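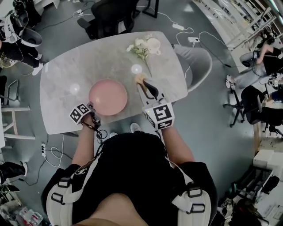
Grey lines on matte plates, and is a natural fibre brush too hard for them?

Maham Baloch
Posted in Kitchen and Household

Good evening to all. I hope I have chosen the correct section.

In March I bought a set of matte plates from Bullow. They have no shine at all, and they feel a little like an eggshell when you pass your hand over them. I like them very much. After two months of daily use there are thin grey lines on most of them, mainly in the middle where we cut the food. They look like pencil lines. I cannot feel them with my fingernail.

I have tried washing-up liquid with a soft sponge (no change), the dishwasher at 60 degrees (no change, and perhaps one plate is worse), and vinegar left for the night. The vinegar made the kitchen smell until lunch and the lines stayed where they were.

My mother-in-law advises a brush of coconut fibre, the kind she has always used for pots. I am afraid that it will scratch the surface and then I will have real damage in place of grey lines. I also wish to know if the lines are my fault. Our forks and knives are not expensive ones, they came from the Usmani market, and maybe this matters.

Thank you in advance for your patience with my long message.

3 replies

kettle60

Bought the same sort and gave up. Use them for toast. Baking soda works a bit.

Vanderleia Assunção

Dear Maham, I had exactly this problem with my own plates, so I will try to explain in order.

If you cannot feel the line with your nail, then most probably it is not a scratch. It is metal which the knife has left on the plate, in the same way a pencil leaves its mark on paper. A matte glaze is rougher than a shiny one, although to our fingers it seems smooth, and so it takes more metal from the cutlery. You did nothing wrong. Vinegar and ordinary liquid do not do much against it.

What helped me was a mild cleaning paste, the type sold for steel sinks and ceramic hobs. Mine is called Ponditz but I think any similar one will do. Make the plate wet, put a quantity of paste like a pea, and rub with a damp cloth in small circles. Do not press strongly. Give it a minute or 2 and rinse very well. Please try it first on the underside of one plate, especially if the colour is strong or there is a painted edge. I needed up to 7 minutes for the worst plate, but the others went quickly.

About the fibre brush. I grew up with these brushes and I still use one, for the cast iron pan and for potatoes. The fibres are softer when they have been in warm water for some minutes. A new dry one is quite stiff.
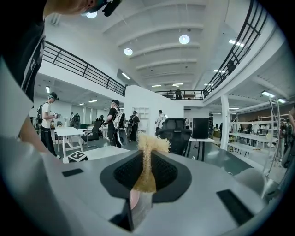
Beige fibres, loose and ragged at the top, narrower where they are wrapped.

On my matte plates the brush did not scratch, but also it did not remove the grey lines. It is good for dried rice and egg. So your mother-in-law is not wrong, she is only solving another problem. Always rinse the brush before you use it on plates, as a grain of sand from the potatoes can do more harm than all the fibres together. After washing, I stand mine with the fibres up so that they dry. If it stays lying in the sink it begins to smell.

The lines will come back slowly. I do the paste every few months.

Maham Baloch

Thank you both. I did the underside first, as Vanderleia advised, and then one complete plate, and the lines are nearly gone! There is one long line that remains but it is much paler. I could not find Ponditz in the shop in Kunness so I took their own brand of hob paste, and it had a strong lemon perfume. I rinsed three times.

One more small thing, if somebody still reads here. Is it safe to put the paste on the inside of the matching cups? They have brown rings from tea.

kettle60

Baking soda for the cups. That one does work.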